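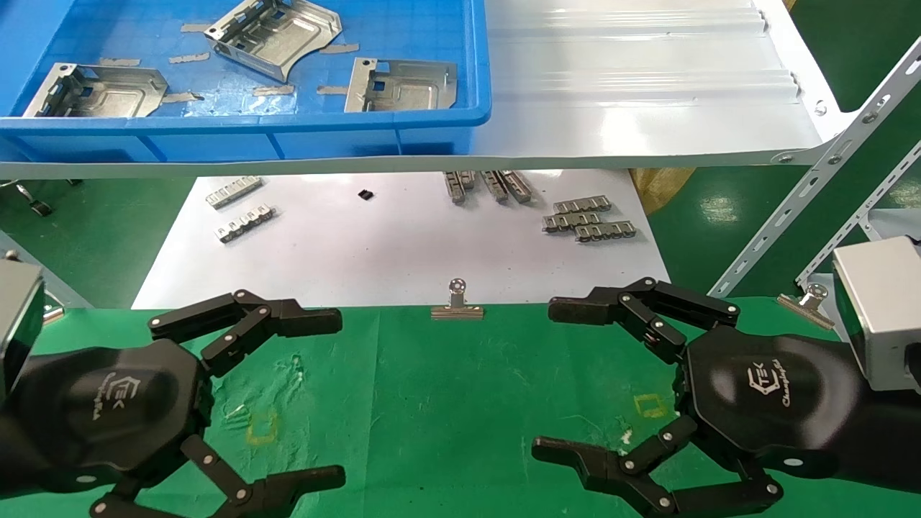 One of the sorting benches at Proltar, with slotted strips on the white top and a blue crate on the shelf.

About Proltar

Proltar sorts, kits and packs small metal hardware for companies that make shelving, racks and light equipment. Most of what passes through our shop is stamped: slotted strips, brackets, corner plates and the pieces that hold them together. Customers send us the parts in bulk. We send them back in sets, ready to go in the box with the finished product.

Gaetano Santoro started the company after a long stretch in the returns department of a shelving maker. A large share of the returns he handled had nothing wrong with them except a missing bracket or two strips of the wrong length. He rented a single room, bought a used scale and took on one customer. That customer, Drultia, is still with us.

What we do

Our work falls into three areas.

Sorting. Mixed lots come in from stamping shops and from warehouses clearing out old stock. We separate them by type, length and hole pattern. Bent or burred pieces are set aside and returned with a note.

Kitting. We put together hardware sets from a parts list supplied by the customer. The largest set we handle at present has 40 pieces and the smallest has four. We currently keep 285 active parts lists on file, and each has a sample set stored with it.

Packing and labeling. Sets are bagged or boxed and labeled with the customer's own part numbers. We can insert printed instructions if you supply them. We do not write or translate instructions.

The minimum order for kitting is 200 sets. Sorting jobs have no minimum, but they are scheduled around kitting work and may take longer in September, when several of our customers build up stock.

The benches

Our benches are simple, and we set them up ourselves. A bench has a white top where the parts are laid out and a green covering for the working area. The covering is held down with clips or clamps so that it can be taken off and replaced without tools. We tried gluing it in the first year and spent too much time scraping.

Shelves above the benches are carried on slotted metal angle, the same kind of material many of our customers sell. It bolts together in an afternoon and can be moved when the job changes. Blue crates and trays hold parts within reach of the bench.

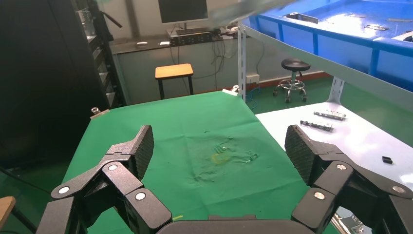
Long, flat pieces are the ones that need the most attention. Two brackets may match in every respect except the position of one hole, and they are easy to mix up when they lie on top of each other. For that reason we lay them out on the white surface first and compare them side by side before anything goes into a set. Small dark components are kept apart from the strips, as they tend to slide underneath.

Green coverings pick up stains and creases with use. Kristóf Sipos, who runs the benches, decides when one is due for replacement.

Who we are

Gaetano Santoro, founder. Handles quotes and new customers.

Kristóf Sipos, bench supervisor. Sets up the benches for each job and trains new staff.

Kenza Slaoui, parts lists and records. If your drawing has changed, she is the person to tell.

Othmane Badawi, receiving and shipping.

Demyd Levchenko, inspection. He checks the first sets of every run against the stored sample and signs the sheet.

Our customers

We work mainly with small and medium manufacturers. Drultia sends us hardware for its wall shelving. Urquijo has used us for rack fittings since we moved to the present shop, and Calent came to us with a sorting job of 3,961 mixed brackets and stayed on for kitting. We are happy to put you in touch with any of them.

Visiting and deliveries

Receiving is open from 7:30 a.m. to 3 p.m. Please mark every carton with your company name and the parts list number. Cartons without a number are held until Kenza has spoken with you.

Visitors are welcome by appointment. Closed shoes are required on the shop floor. To ask for a quote, send a parts list, a drawing or a sample set to the office.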